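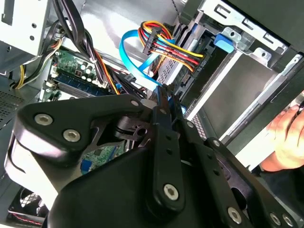
Zübeyde Karaca wrote in to ask if her laptop counts when she takes it out of the house. With Jesevel Contents Plus, it does. Anywhere in the UK, up to 3,000 pounds per item, 30 days abroad in any one year.

Jesevel Contents Plus. Home contents cover for renters and owners in Grorkitbridge and Ustside. Fire, theft, burst pipes, accidental damage. Excess £30. Bikes up to £606, locked ones only.

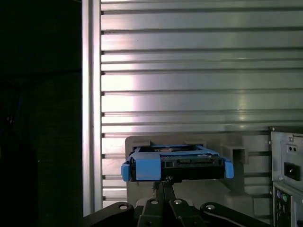 Bit steep for a one-bed flat, one reader reckoned. Fair enough, so theres now a Basic version without the accidental damage. Same claims line, same form.

Not covered: wear and tear, pets chewing things, buisness stock.
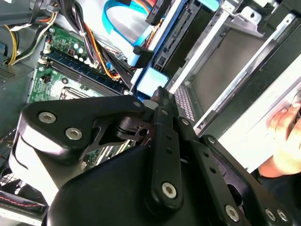
Can I pay monthly? Monthly is fine, by direct debit, no extra charge. First payment on the day cover starts.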